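Print this page | E-mail this page

Puvard site move: progress report to Frimpong
23 February 2023
From: Jui-lin Hung
To: Obed Wumbei, grants

Short version: behind on the move, fine on money, one decision needed from you.

Where we are

Old site is still live on the Clorent server. New one is up on Tonov but hidden behind a password. All the articles are across, 2,000 of them, and the text came through clean apart from curly quotes, which turned into junk characters in anything posted before the last upgrade. Fixed most with a find and replace on the database. Did it on a copy first. The member directory is not across yet.

What went wrong

Links. The old setup put index.php in the middle of every address and the new one doesn't. Redirects were meant to be one rule. Worked on my machine, did nothing on the server, because Tonov reads its rules from a different file and I was editing the wrong one. Lost 4 days to that, two of them waiting on a support ticket that told me to clear my cache.

Also the contact form. Mail was going out from the web server and getting dropped as spam. Now goes through the regular mail account. Tested to three different addresses, all arrived, one in the junk folder. Still looking at that one.

Uploads folder had wrong permissions after the copy so editors couldn't add pictures. Sorted.

Done since the November report

- theme rebuilt, works on phones
- 9 plugins dropped, 5 kept
- nightly backup running, one test restore done and it came back OK
- logins moved over for all editors, everyone has to reset there password once
- search is faster, though it still ignores words under four letters (known issue, low on the list)

Not done

- member directory. The old plugin is dead, no updates, wont run on the current PHP. Export gives a spreadsheet with the phone numbers mangled.
- events calendar, half done. Repeating events come in as single ones.
- editor guide. Have an outline and the first section.

Money

Under budget on hosting, as the Clorent contract turned out to be monthly and not yearly. Would like to shift what's left to the directory work. No new money asked for. Domain renewal is paid.

Decision needed

Do we switch over without the directory and add it later, or hold everything? My vote is switch. The old server is out of support and I would rather not patch it again. If we switch, the directory page gets a plain notice and an e-mail address for requests until the new one is ready. Editors are OK with this, asked them Monday. If you want to hold, I need to know soon so I can keep the Clorent account open another month.

Next

Finish redirects list, the odd ones by hand. Freeze posting on the old site for a day, copy the last articles over, change DNS, watch the error log. Then the calendar. Guide after that, in short pages, one task per page.

Call me if easier, mornings are best.

Jui-lin

Last updated: 23/2, typo in money section fixed

This site uses cookies to remember your settings. Accept | Manage cookies
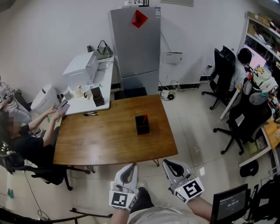 The table, with the small black box and two pens.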